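Residents of the Trundlow apartments are asked to read the answers below before contacting the Building Services Office. They apply to all units, including those in the Ibarra wing.

## Household waste and recycling: frequently asked questions

### When is household trash collected?

Trash is collected from the ground-floor waste room every Wednesday at 7:00 a.m. Bags should be placed in the gray containers the evening before. Bags left in hallways, stairwells, or the parking area will be removed, and the cost of removal may be charged to the unit concerned.

### What kind of bag should I use?

Any plastic bag that can be closed securely is accepted for household trash. Residents may reuse shopping bags for this purpose, provided that they have no holes and are not filled past the point where they can be tied. 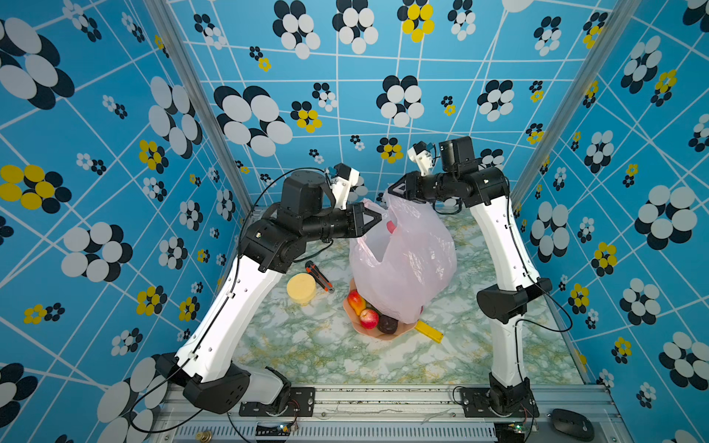
Heavy or wet waste should be placed in two bags, one inside the other. Paper bags are not accepted for trash, although they may be used for clean paper recycling. The office does not supply bags to individual units.

### May I put plastic bags in the recycling container?

No. Thin plastic film becomes caught in sorting equipment, and our hauler, Clisetti, will refuse a container in which it is found. Bottles, tubs, and cans must be emptied into the blue container loose. The bag used to carry them down should be taken back upstairs or placed in the trash.

### Is there anywhere to return clean shopping bags?

A collection box for clean, dry plastic bags is located beside the mail room. Receipts, stickers, and food residue must be removed first. Printed bags are accepted on the same terms as plain ones, whatever the color or language of the printing. Bread bags and dry-cleaning film may also be placed in the box. Compostable bags may not – they spoil the rest of the load and should go in the trash. 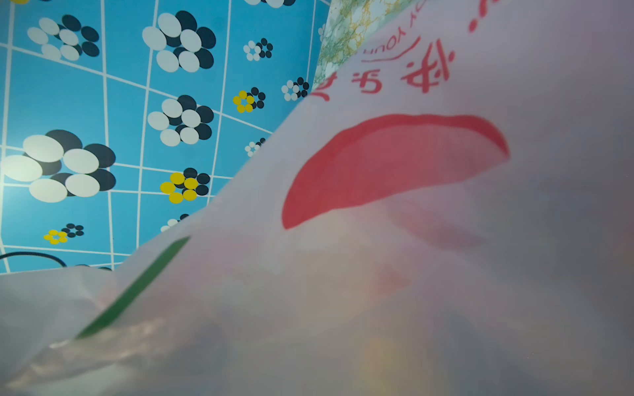
### How do I dispose of furniture and other large items?

Large items are collected by appointment only. Each unit is entitled to 2 free pickups per year. Requests should be made to Rocío Zabala at the Building Services Office, with a short list of the items and the unit number. Mattresses must be fully wrapped before they are brought down. The freight elevator must be reserved in advance, and the passenger elevators may not be used for furniture at any time.

### What happens if I need a further pickup?

Further pickups are available for a fee of $185, which is added to the next monthly statement. The fee covers one visit and does not depend on the number of items, provided that everything fits in a single truck. A visit canceled after the truck has been sent is charged in full.

### Where do batteries, paint, and electronics go?

None of these may be placed in the trash or recycling containers. Batteries are accepted at the front desk in a sealed container. Paint, solvents, and electronics may be taken to the Ilis drop-off center, where proof of address is required. Residents who are unable to travel may ask the office about assisted drop-off, which is arranged in September.

### The waste room door will not open. Whom should I contact?

The door opens with the same key fob as the main entrance. If the fob works at the entrance but not at the waste room, please call the front desk at extension 159. Please do not prop the door open – the alarm will sound, and the room will be locked until it has been reset by staff.

### I have received a notice about improper disposal. May I dispute it?

Yes. A written reply should be sent to Khurram Kiani, Resident Relations, stating the unit number and the reason for the dispute. No charge will be applied while a dispute is under review. Residents who do not agree with the outcome may request a meeting with the building manager, Leandro Villalobos.

### Are these rules available in other languages?

Printed copies in Spanish and Hungarian may be collected at the front desk. Requests for large print should also be made there.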